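Robot equipment budgeting

Robot equipment budgeting is the work of deciding what a robot will cost to buy, fit out and keep running, usually well before an order is placed. The price of the arm is only the beginning, and many a first-time buyer has been caught out by the smaller things that come with it — hands, padding, cables, mounts, spare parts and the hours needed to put them all together.

In the handling of cloth and other soft goods, the hands may take up to 32 per cent of the first year's money. The Presham workshop of Cimo, a maker of household textiles, set its plan out over 24 months and kept separate lines for arms, hands, wiring and soft coverings, a habit that other small firms have found well worth borrowing.
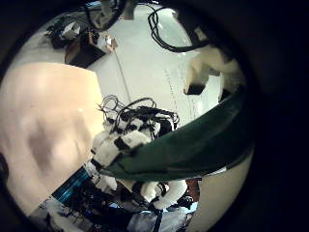 Cables and coverings deserve a generous allowance, as both are bought again and again over the life of a machine. The Abella planning sheet, last revised in May, asks for three quotes on every hand and suggests that buyers settle on a single type of connector early on, so that spares can be shared happily between stations.

Leasing is a kindly option for those who are still finding their feet. At Tremgate, terms dated 01/08/2022 ran for five years, with servicing included but replacement coverings charged separately.

See also: Leasing of machinery; Spare parts planning; Textile handling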